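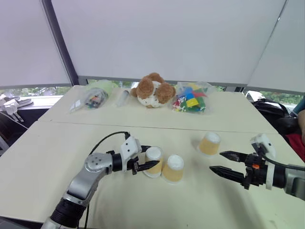

**Figure 6.** Paper cups placed upside down on a white table.

### 4.2 Disposable cups and the habit of return

The second part of our study concerns the paper cup, which was the most common object in the waste records of all the canteens we visited. In the first part (Section 4.1) we treated plates and cutlery, and there the results were quite regular between sites. With cups the situation is more complicated. A cup is carried away from the place where it is filled, it is often used twice by the same person, and it is thrown away in a room where no one keeps a record. For this reason the purchase lists of a canteen say how many cups enter the building, but they say little about how the cups are used.

We worked with the staff canteens of two employers, Bedgate and Evitz. Both offer coffee and tea without payment, and both bought their cups from the same supplier, Marchal, during the whole period of observation. The canteen at Bedgate is on the ground floor and has one serving point. At Evitz the drinks are served on each floor, from small kitchens that the employees keep in order by themselves. We expected that this difference would be important, and it was, although not in the direction we had supposed.

In November each site received 200 ceramic mugs. The paper cups were not removed. We wished to observe a free choice, and the management of Evitz also did not agree to a removal, as visitors come there every day. The mugs were put on the shelf beside the paper cups, at the same height. No poster was used in the first weeks. After this, a short text was placed above the shelf, asking people to bring the mug back to the kitchen at the end of the day.

The questionnaire was sent to the employees of both sites, and we received 631 complete answers. Incomplete answers were left out of the analysis. Besides the questionnaire, we held 25 interviews, most of them in the lunch break and with one person at a time. The interviews were not recorded. Notes were taken by hand and were read back to the person before the end of the conversation, so that mistakes could be corrected.

The answers show that the wish to reduce waste was common, and that it did not explain very well who took a mug. Many persons who described themselves as careful about waste in their homes continued to use paper cups at work. When we asked about this in the interviews, the reason given most often was the washing. At Bedgate the mugs were washed by the canteen, but several people did not know this, and they believed they would have to do it themselves. One employee said that she had taken a mug on the first day, had carried it to her desk, and then had felt responsible for it "like for a plant."

At Evitz the washing was really the task of the user, and there we expected a low number of returns. The mugs came back more regularly than at Bedgate. We think this can be understood from the size of the groups. In a small kitchen the people know each other, and a mug left in the sink is noticed by a colleague. In a large canteen the mug goes back to a counter, and its absence is not connected with any person. A similar observation was made by Maillard in her work on the shared kitchens of Tralach, where borrowed pans were returned late or not at all once the kitchens of two houses had been joined.

A further point is the second use of the same paper cup. Some interviewed persons kept one cup on the desk from morning until evening and filled it again several times. They did not consider this as disposable use, and in the questionnaire a part of them probably marked the answer "reusable." The wording of this question was therefore not good enough. We have kept the answers in the table, but we do not draw conclusions from this line alone.

The text above the shelf had a small effect at Bedgate, mainly on the time of return. At Evitz we could not see any effect. Two of the kitchens there had already made their own notice before ours was put up, with stricter words, and we left these in place. The costs of the mugs, including breakage and the hours of washing, are treated in the next section.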